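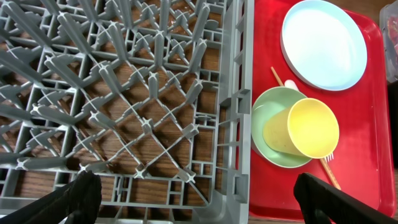

食器の片付けなんて、皿の位置を覚えさせれば三日で終わるんじゃないの、とKodovの検討会で言われたことがある。正直ちょっとひるんだ。でも、その疑問はもっともだと思うので、この節では収集のやり方を順番に書いておきたい。

3.2 デモの収集

私たちが集めたのは、食後のトレイから食器を取り、水切りラックに移すまでの操作例だ。操作は全部、人間が遠隔でやっている。私も何度か担当したけれど、慣れるまでは本当に肩がこる(いや、慣れてからもこる)。一回の試行を「エピソード」と呼ぶことにして、最終的に200本を記録し、そのうち151本を学習に使った。残りは途中で通信が止まったものと、開始の合図より前に手を動かしてしまったものが大半である。

配置の決め方には、かなり悩んだ。最初は食器をきれいに離して並べていたのだが、これだと方策がすぐに「離れているもの」しか掴めなくなる。そこでCludemico方式と勝手に名付けた手順に切り替えた。開始時の配置を39種類用意し、重なりや傾きをわざと入れておくのだ。コップが横倒しになっているだけで、掴む向きの選択肢はがらっと変わるし、下に箸が通っていればなおさら面倒になる。でも、こういう面倒な例こそ欲しい!

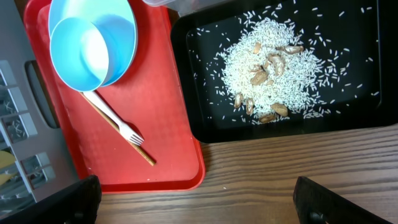

図3 手首カメラの画像。赤いトレイに水色のコップ2個とフォーク、箸。右の黒いトレイには米粒と殻。

細かいものの扱いも書いておこう。米粒や殻のように数が多くて形もばらばらなものは、一粒ずつラベルを付けるのをあきらめた。Ivitzの注釈ツールで領域として囲むだけにしている。予備実験では個別に付けてみたのだが、1枚にかかる時間が30分を超えたあたりで全員の心が折れた。領域だけでも、掴む対象の食器と細かいものを分ける用途には足りている。

もうひとつ、ラックの話。格子とピンの影が机に落ちると、深度の推定がけっこう乱れる。Lundgrenの部屋で収集を始めた頃は照明を固定していたが、10月の分からは明るさを変えながら撮るようにした。影の濃さが違う例を混ぜたほうが、置く動作の失敗は減った。この比較は4.1節に載せてある。

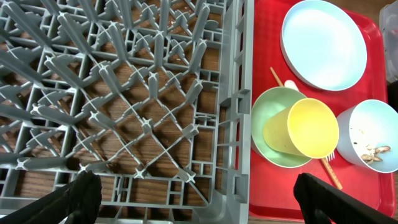 図4 食器が重なった配置の一例。黄色いコップは緑のボウルの中に横向き。

図4のような配置では、どれから取るかが操作者によって分かれる。コップから行く人もいれば、手前の空いたところから攻める人もいて、見ていて飽きない。順番を指定すればデータは揃うけれど、今回はあえて自由にした。そのぶん方策が迷う場面も出てくるので、エピソードごとに最初に触れた食器を記録し、学習時の条件として与えている。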